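Call for participants: does putting things away have rules?

Jisby is looking for adults in and near Amside who are willing to put small household things into containers and then argue with us about it. We pay $40 per session.

Last updated July 31, 2021

Why we are asking

Anyone who has bought a set of storage boxes has been told what it will do for them. Everything will have a home. Mornings will be calmer. The pens will go with the pens. We have read a lot of this advice, and most of it seems to have been written by people who own very few pens.

Our own suspicion is that people put things where there is room, that they use the nearest cup when there is no time, and that the system gets invented afterward when somebody asks. We could be wrong. The first group we ran in Ellwood in May gave us answers that point both ways, and two of us still disagree about what they mean. Before Jisby prints one more leaflet telling families how to sort a kitchen drawer, we would like something better than our own opinions to go on.

What is on the table

The things are ordinary: boxes, cups, a tray, a dish, a pail, a bottle, a pen. None of them were picked for looks, and the sets vary. You may get a container that is plainly too small for the job. You may get a cup that would do perfectly well if it would stay upright. Some items have an obvious place and some, in our view, have none at all, though past participants have insisted otherwise.

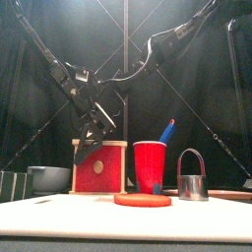
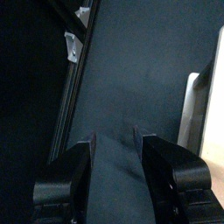
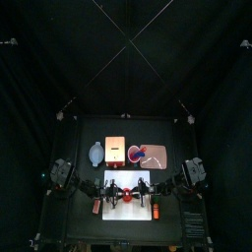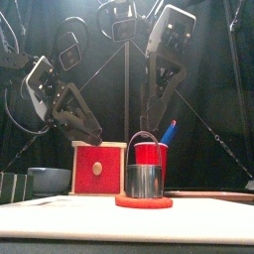
Third picture: light blue dish, peach box, pink cup, pink tray. Fourth picture: red wooden box, silver pail, red plastic cup, blue pen.

What you would do

You come to our rooms on Rostdale Street for one session. You get a set of things and one instruction, which is to put them away. We will not say what "away" means. Please don't ask, we have been told to keep our faces blank and we are bad at it.

You then do it again with a different set, and after that with the first set and one container fewer. Between rounds there is a short talk about what you did. If your reason is that the red one looked about right, say so. We would take that over a philosophy of storage made up on the spot to please us.

There are 5 rounds in all. Most people take less than two hours, including the talking, and the talking is usually the longer part.

Who can take part

You should be 18 or over, able to sit or stand at a table for a while, and comfortable speaking English. You don't need to be tidy. We'd be glad to hear from people who are not, as the last group leaned heavily toward those who label their spice jars.

Professional organizers may apply, but we will only take a handful, and you would be asked to leave the method at the door. If you sell storage products, or live with someone who does, this one is not for you.

We are looking for 160 people. If you took part in Ellwood you have already seen the sets, so please pass this on to a neighbor.

What you get

$40, paid on the day, whether or not you finish. Coffee. Bus fare within Amside if you keep the ticket. You will not get advice on your closets, and we make no claim that you will go home any neater than you came.

What we keep

We write down what went into what and in which order, along with your comments. Your name is stored apart from both. You can ask us to remove your notes up to the point when the report is written, and you don't have to say why.

A fair warning about the report: it may well say that there is nothing to find. Anisa Hartono, who is writing it, expects a modest pattern in how people treat long thin things like pens. Tracey Bramwell expects no pattern and has said so in every meeting – she is also the one booking the sessions, so you will hear both sides if you ask after your last round.

How to apply

Write to Tracey Bramwell at Jisby, Room 882, Rostdale Street, Amside, or leave a note at the front desk. Give your name, a phone number, the times of day that suit you, and one line on where you keep your scissors. The scissors line is not a test. We just want to know whether you can answer it without going to look.

Evening sessions fill first. If you can come in the morning, mention it.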